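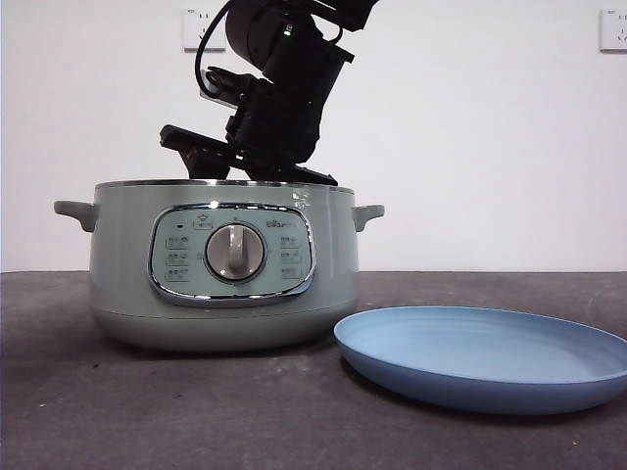 Kitchen robots

A kitchen robot is a machine that handles food, dishes or cooking appliances with some degree of independence. The term is used loosely. It covers fixed arms that work at a counter, wheeled machines with one or two arms, and single-purpose devices built for one dish. Ordinary appliances such as dishwashers and rice cookers are usually left out, although they do most of the automated work in homes today.

Household work

Cooking is often divided into preparation, loading, heating and cleanup. Heating was automated first. An electric multi-cooker can hold a temperature and switch itself off, and needs a person mainly to fill it, set it and empty it. Research on robot arms has therefore centered on the steps before and after: lifting a lid, moving a vegetable from a plate to a pot, turning a dial, carrying a dish to the sink.

Each of these steps is simple for an adult and hard to make reliable in a machine. A plate slides when it is pushed. A potato is firm, but no two are the same shape, and a grip that suits one may let another roll away. Soft foods such as ripe tomatoes and peeled eggs are harder still, and most published trials avoid them.

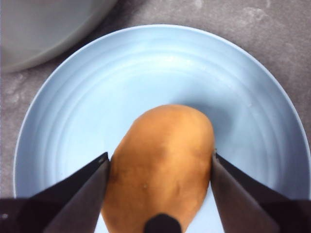 A potato on a light blue plate, between the fingers of a two-finger gripper.

Grippers

Most kitchen arms use a gripper with two fingers that close toward each other. It is cheap, strong and easy to control, and it can pick up a wide range of objects from above. It is poor at tasks that people do by shifting an object within the hand, such as turning a spoon around or peeling a carrot. Hands with several jointed fingers can do more, but they cost more, break more often and are harder to train. Suction cups are common in packing plants and work well on smooth cartons. They are little used with unwrapped food.

Many systems carry a small camera near the wrist. It gives a close view of the object at the moment of contact, when a camera fixed to the wall or table may be blocked by the arm itself.

Glass and shiny metal

Clear and polished objects remain a known weak point. Depth sensors measure distance by the light that comes back from a surface, and glass lets much of it through.

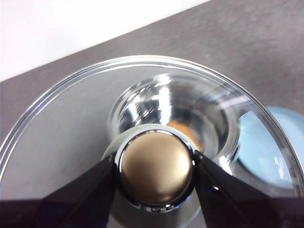
A system may read the counter under a glass dish as the dish itself, or take a reflection for a separate object. Lids are affected in the same way, and their knobs are often the only part that a gripper can hold. Some developers coat test dishes with a matte spray during early training. Others use ordinary cameras only and leave the software to learn the look of glass from many recorded attempts.

Trials

The Trenddale kitchen trial tested arms on nine chores at a home-style counter. They included moving a vegetable between dishes, removing a lid and wiping a spill. The arms made 800 attempts in all, and 145 ended with a person stepping in. Moving a single firm object was the most dependable chore, and wiping was the least. The trial did not include knives or hot oil.

Komby, a maker of small counter-mounted arms, has offered its machines to canteens and test kitchens. The Malik arm, a longer model meant for shop floors, has been used for sorting parts and loading trays, where the objects are alike and arrive in known positions. Results from that kind of work do not carry over directly to a home, where a bowl may be put down anywhere. 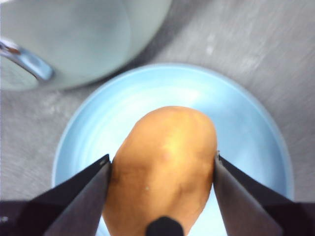
Speed is another limit. A person can put a potato in a pot in a second or two. In the Trenddale trial the same move took an arm nearly nine seconds, including the time spent lining up the grip.

Safety and cost

Home use raises questions that factories settle with fences and marked floors. Children and pets may come within reach of an arm, and cables can be pulled loose. The Grallitico guidelines, written for shared kitchens, call for low gripping force, a stop button within reach of the cook, and surfaces that can be washed after contact with raw food. They do not cover arms left to run overnight.

Price also keeps general-purpose arms out of most homes. Present users are mainly laboratories and a small number of commercial kitchens.

See also

Domestic robot
Food processing
Industrial robot
Robot end effector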